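Plillness Grip Sleeves - two-finger set

I've been running the Plillness sleeves on my gripper since September 2021, and I'm on my second pair, so I guess that makes me a fan (the other kind of fan comes up in a second). They're textured covers that slide over each finger and give you way more bite on slick stuff than bare plastic ever did.

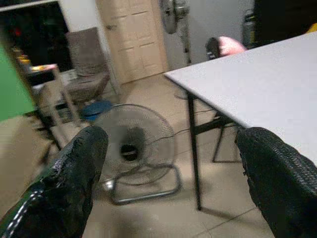 Fingers open, seen from the wrist camera, with the floor fan and table ahead.

Mine look pretty rough along the inner edges now - bumpy, scuffed, a bit frayed - and I kind of love that! I logged 1,212 grasps on the first pair before swapping. The Rirkik ones I had before got 400, and they slid around the whole time.

A set is $41, or $62 with the spare pair. Get the spare pair. Fitting takes a few minutes, and you'll want to redo your open width afterward, the sleeves add a little bulk. My one gripe is the sizing chart, which I had to read three times.

3 comments

Jirasum: Do they fit the narrow fingers?

Amrani: Small size does, it's a tight pull though.

Jirasum: Great, ordering the $62 one!

27 shares

Contact | © Plillness | Back to top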